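Section 4: Setting Up the Three-Bin Counter

By now you have emptied the utensil drawer onto a towel and learned some things about yourself. Section 3 covered what to throw out. If you skipped Section 3, you own four melon ballers, and they are coming with you.

The Skosta method uses three open containers along the back of a table or counter, and no drawer. It was worked out in the rental kitchens at Bezerra, where people kept opening the drawer, finding it jammed by a ladle, and closing it again with the resignation of someone checking the weather. Open bins can't jam. They can do other annoying things, and those are covered under Troubleshooting.

What you need

Two baskets with handle openings
One lower, wider bin, preferably see-through
Your utensils, washed
A table or counter with a clear back edge
A cloth

The containers don't have to match. The Rastia catalog shows them matching, next to a bowl of lemons. You may buy lemons if you wish.

4.1 Placing the containers

1. Wipe the surface. Scratches will stay where they are. Crumbs should not.

2. Stand one basket at the left, toward the back. Turn it so a handle opening faces you. The opening is for carrying, but it also lets you see what's hiding in there.

3. Put the low bin in the middle.

4. Stand the second basket at the right. Leave enough of a gap to lift each container out without taking its neighbor along.

5. Keep the front of the surface for working. You will be tempted to put a fourth container there. See 4.4.

Note: If your counter is less than 50 centimeters deep, try the two baskets alone and move the bin to a shelf. Three containers on a shallow counter leave you enough room to butter one slice of toast, carefully.

4.2 Filling the containers

6. Long, thin tools go in the left basket, handle down unless the business end is sharp. They will lean. Let them lean toward the outside, away from the middle bin.

7. Bulky and awkward tools go in the middle. A box grater belongs here, standing upright with its handle on top. It will be the tallest thing in the neighborhood and will behave accordingly.

8. Put small items in the right basket. This is also where things go when you don't know what they are. Every kitchen has a few. Humach customers wrote in about 363 of them last year, with sketches, and we could name most.

9. Lay anything long and flat on the table in front of the bins until everything else has a place. Deal with it last. It is usually the piece you use every day, and it usually fits nowhere.

CAUTION: Knives do not go in open baskets. Neither do skewers, loose peeler blades or that thing from the fondue set. Store them in a block or a covered tray.

CAUTION: Grip the grater by its handle. People reach past it for a spoon and come back with less knuckle.

4.3 Checking the load

10. Lift each container by its handle openings. If it tips, move the heavy pieces to the bottom. If you can't lift it at all, return to Section 3.

11. Pull out the tool you use most. Nothing else should come with it. If a whisk comes too, the basket is overfull or the whisk is lonely, and the remedy in either case is to move the whisk.

12. Leave the arrangement alone until Saturday. Then look at what you have not touched and move it to the back of the right basket.

4.4 Troubleshooting

A handle sticks out over the next container.
Turn the tool around. If it still sticks out, swap it with something shorter. A slight overhang does no harm unless you catch it with a sleeve, and you will catch it with a sleeve.

The bin is see-through but I still can't tell what is in it.
Tinted plastic shows you that something is there and leaves the rest to your imagination. Put dark tools in first and the ones you need often on top.

Something is always lying in front of the bins.
Yes. We have had almost 1237 letters on this subject. Pick one item that is allowed to live there and be firm with the rest.

There is now a fourth container.
Remove it. Check it for melon ballers.

4.5 Cleaning

Empty the containers every 2 weeks and wash them in warm, soapy water. Dry them before refilling, paying attention to the bottom corners, where crumbs go to retire. Check your container's own label before trusting it to a dishwasher.

Continue to Section 5, Lids, when you feel strong enough.

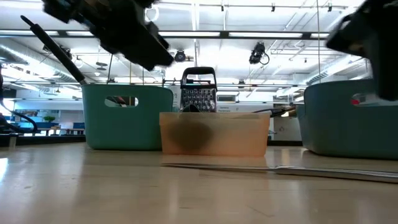

Text: the Skosta manuals desk
Staff writer, kitchen and storage guides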